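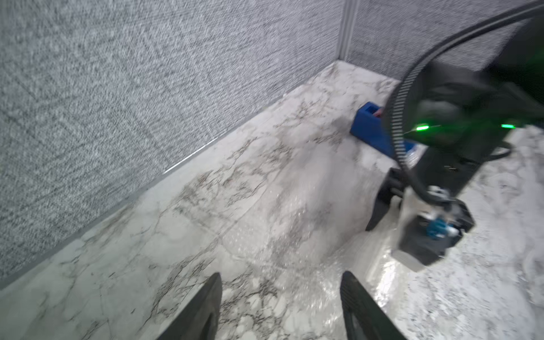 *Liquid on the marble-pattern top, back corner by the fabric panels*

**Water keeps creeping to the seam where my counter meets fabric panels. What do I put there?**

Posted by Shazia Sial, 2021-10-22

Hi all! I have a work counter with a white marble-pattern top (gray and brown veins, pretty but it hides everything), and it's pushed up into a corner made by two gray fabric wall panels. We do wet stuff on it, so there's often a puddle somewhere, and when I wipe I end up shoving half of it toward the back. The panel runs right down to the counter and I have no idea how much is getting in behind there.

The panels came from a place called Gronder and they're the speckled woven kind, so they don't show marks much, but lately the bottom edge feels a bit crunchy when I run a finger along it. Dried soap maybe?

Two things I'd love help with. Is there a way to wipe up a big puddle without chasing it into the corner? And can I run a bead of caulk along the bottom of a fabric panel, or will that look awful and soak in? I rent, so I'd like to be able to undo it. Budget is small — I was hoping to stay well under 200 dollars for the whole thing.

---

**Teodoro Ledesma**

I had nearly the same setup in my old shop, fabric panels and all, and went through this for two years before I fixed it properly, so here goes.

Wiping first. Lay a dry towel along the seam before you touch the puddle. Then put a second towel flat on top of the water and leave it a minute, don't rub. When it's soaked, lift it straight up and wring it, and do it again. Only when there's a thin film left do you start wiping, and you pull toward yourself, away from the panels. I keep a cheap window squeegee for bigger spills and pull it toward the front edge with a tray held underneath.

Please don't caulk straight onto the fabric! The weave drinks it up and it never comes out. What worked for me was a thin plastic angle strip, the L-shaped stuff they sell by the length at any hardware store. One leg lies on the counter, the other stands up against the panel. I stuck the bottom leg down with a removable silicone and left the upright leg loose so it just leans on the fabric. Cut the two pieces to meet at the corner and put a dab of silicone in the joint, that's the bit everyone skips and then wonders why it leaks. Mine cost 13 dollars plus the tube.

For the crunchy edge, try a barely damp cloth with plain water, blot, and let it dry with a fan on it. If it's soap it takes a few rounds. Also pull anything you store in that back corner out of the way while it dries — I see you've got a blue holder there, and water loves to sit under a thing like that.

---

**Rhydian Maddocks**

just put a towel back there

---

**Anas Younis**

Agree with Teodoro on the strip, but I'd check the counter itself before buying anything. Put a level on it front to back. If it tips toward the wall even a little, you'll be fighting puddles forever, strip or no strip. I shimmed the back legs of mine in September and it made more difference than all the towels.

One question, do the panels lift off? Some just hang on clips. If yours do, take one down and look at what's behind it before you seal anything up. If it's damp back there let it dry out for a few days first, otherwise you're locking the wet in.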